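Home | Course Outline | Handouts | Reading List | Contact

Last updated: June

Handout 2: How a House Handles Water and Air

Last time we looked at loads, and why a house stands up at all. This week is my favorite part of the whole course, because we get to talk about the two things that are always trying to move through a building: water and air. Once you start noticing them you won't be able to stop. You'll be at a friend's place for dinner and find yourself staring at the caulk behind the faucet!

Start with surfaces. Water on a flat surface has no reason to go anywhere. It sits, it spreads, and it finds the lowest spot, and on a countertop the lowest spot is very often a seam. So a good wet area gives water a direction. The usual ways to do that are a slope (a quarter inch per foot is plenty for most jobs), a groove, or a raised lip. Grooves are lovely because they do two jobs at once: they hold a dish up off the puddle, and they give the puddle a road to the sink. 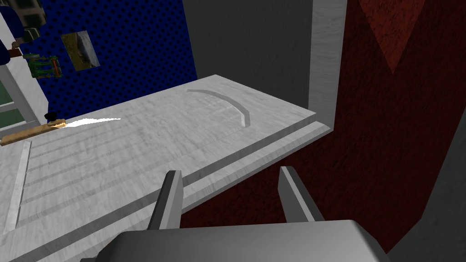
Dace Ots
Course instructor, Home Building Basics

A word about surface tension, which some of you asked about after the first class. Water clings. A drop hanging under the edge of a counter can travel back along the underside for quite a distance before it falls, and that's how you get a swollen cabinet top when the counter itself looks fine. The fix is wonderfully cheap. Cut a small notch along the underside near the front edge, called a drip groove, and the drop can't cross it. Window sills have used the same trick for centuries. Go outside and run a finger under an old stone sill, and there's a good chance you'll feel it.

Materials matter too, but less than people think. Marble, for instance, is a bit porous and reacts with acids, so lemon juice leaves a dull mark (etching) whether or not the stone has been sealed. Sealer slows down stains. It doesn't stop etching. Please write that down, it comes up every term.

Now air, and this is where it gets really fun.

Air moves from high pressure to low pressure, and it needs a way in as well as a way out. Turn on a bath fan in a tightly closed room and the fan will spin happily and move very little. The air it wants to push out has to be replaced from somewhere, and in most houses "somewhere" is the gap under the door. That gap is called the undercut. If you've ever had new carpet put in and then noticed the bathroom mirror staying foggy forever, go look at the undercut. The carpet may have eaten it.

You can test this at home with a strip of tissue. Close the door, turn on the fan, and hold the tissue near the floor at the gap. It should pull toward the fan. Then open the door a little and watch how the pull drops as the opening gets bigger: nearly the same air, a much wider path, so it moves more slowly.

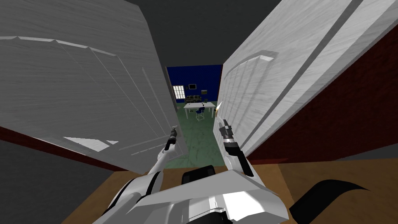

The same thinking works for a whole floor. In a house with a central return, bedrooms with closed doors can end up at a slightly higher pressure than the hallway. Supply air is blown in, and it can't get back. You feel it as a stuffy room, or hear it as a door that whistles or drifts shut by itself. Transfer grilles and jump ducts are the standard answers, and we'll sketch both in class.

Humidity ties the two halves of this handout together. For winter in a cold climate, 35 percent is a comfortable indoor target. Push it up to 60 and you'll have water running down the windows, and then you're back at the top of page one, asking where the water goes.

Before next class

Read chapter 13 in Pavurau, the section on condensation. The Nguyen handout on fans is optional, but it has terrific drawings.

Do the tissue test on two doors and write down what you saw, including anything odd. Odd is great. One student in the Kallard group found a blocked duct this way.

Find one drip groove, anywhere, and bring a sketch of it. Stick figures are fine, I only care about where the notch sits compared to the edge.

Bring a ruler. We'll be working out slopes on paper, starting at 2 p.m. in the Skasier room.

Related handouts
Handout 1: Loads and How They Travel
Handout 3: Heat, Insulation and Cold Corners
Handout 4: Reading a Floor Plan
Worksheet: Slopes and Drains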